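Laundry, again
23/01/2021

Saturday is laundry day here and has been since September, when I switched from doing a load whenever the pile annoyed me. One day a week is easier. I start after breakfast and I'm usually finished by the time I want lunch.

The machine is a Granar, bought secondhand when we moved to Lodham. It's loud on spin and the door sticks, but it gets things clean. I run darks first because they take longest to dry, then towels, then whatever is left. Cleaning cloths go in with the towels. I used to wash them separately and stopped, and I can't tell any difference.

Folding is the part I put off. For most of last year the clean clothes went from the dryer to a chair and from the chair onto whoever was wearing them. I'm trying to do better. What helps is keeping one basket for clean things only and doing the folding on a table at standing height. On the bed I fold three shirts and then sit down.

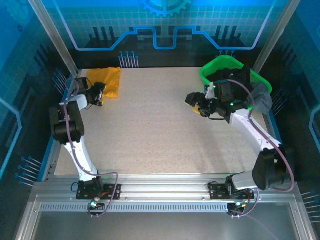
My rule for baskets is that they have to be plastic and a color I can spot from the hallway. I had a wicker one from a shop in Lavcombe for a while, and it snagged two sweaters before I gave it away. Plastic wipes clean and doesn't catch on anything. Green is good. I'd buy green again.

Small cloths get folded in half and then in half again, and that's all the effort they get. Houda Radwan, who I used to share an apartment with, ironed hers. I tried it for a week and my kitchen was not improved.

Dark clothes are harder. Black shows every bit of lint, so I shake each piece before I fold it, and anything I'll wear in the next day or two goes straight on a hanger. Socks I leave for last. I still have 3 that don't match anything, and they've been in the drawer since before the move.

Next week I want to wash the blankets. They don't fit in the Granar, so that means the laundromat on the main road and a pocket full of quarters. The big washers there run for 60 minutes. I'll bring a book.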